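Drernside Forum > Learning from demonstration > Data collection

Dishwasher demos: keep the slow ones or throw them out?

drern_sadao
We're at 1,117 teleoperated episodes on the dishwasher task, all in the same kitchen. Camera on the head, both arms recorded, gripper states, the usual.

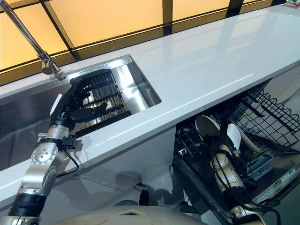

Chaimae Cherkaoui wrote back on the mailing list that slow episodes should go in the bin before anyone trains on them, and that a policy trained on hesitant operators will hesitate. I'm not convinced. Our slow episodes are mostly slow at the rack, where the operator is lining up the hand with a plate, and I want those frames. What do the rest of you do?

e_moesli
Keep them. Trim the dead time at the start and the end and leave the middle alone. We cut by total length once and lost nearly all our episodes with plates standing close together, since those take longer for everybody. The policy then did fine on a half empty rack and badly on a full one.

gruswood_lab
I'm with Chaimae on this. Operators pause for all kinds of reasons. They look at the other monitor, they wait for someone to answer a question. None of that is in the observation, so the model sees the same input with "move" in one episode and "stay" in the next. You'll get a robot that parks in front of the rack.

drern_sadao
Fair, but that's an argument for cutting the pauses out of an episode, not for dropping the whole episode.

gruswood_lab
If you have the hours to cut pauses by hand, go ahead. We didn't.

nkahraman
You don't have to do it by hand. Take the joint velocities of both arms, find stretches where both are under a threshold, drop the frames past a certain length. Two warnings:

1. Both arms. If one hand is held still over the sink while the other works in the rack, the episode isn't paused.
2. Leave the frames around a gripper closing. Fingers move while the arm doesn't, and an arm-only filter will eat your grasps. Ask me how I know.

e_moesli
Second point is important. Add a margin before and after as well.

drern_sadao
What length are you using for a pause?

nkahraman
Six frames at our rate, but our rate is low. Plot a histogram of your still stretches first. Ours had two clear humps and I put the cut between them.

mechthild.t
Different question. Sadao, how many operators?

drern_sadao
7, but two of them did most of it.

mechthild.t
Then I'd look at that before speed. One of ours always came at the plate from the left and another from above, and the average of the two was a hand going into the tines. Do you log the operator with each episode?

drern_sadao
We do from June on. Before that it's only in the session notes.

mechthild.t
Go back and fill it in while people still remember. Then hold out one operator for validation and see what happens to the loss.

gruswood_lab
Validation loss tells you very little here. We had a run with the best loss of the lot that couldn't get a plate out of the rack. Run it on the robot.

mechthild.t
Nobody said not to run it on the robot. It's a cheap check before you book robot time.

gruswood_lab
OK, as a check, sure.

nkahraman
One more for the list: shiny surfaces. Steel sink, glossy counter, arm shadows on the cabinet fronts. If all your episodes are under the same lights, collect a batch with them changed. We went up to 1,932 episodes in one room and it still fell over when somebody opened a blind.

drern_sadao
All the same lights so far, yes. I'll put that on the plan.

Here's what I'm going to do. Velocity filter on both arms with a margin around gripper events, operator IDs filled in, then train once with the slow episodes and once without, same seed. Same number of trials for each on the robot.

e_moesli
Match the number of frames between the two sets too, or you'll be comparing dataset size.

drern_sadao
Good point, will do. Results in this thread when I have them.

gruswood_lab
Post the failures by type, please. A success rate alone won't settle it for me.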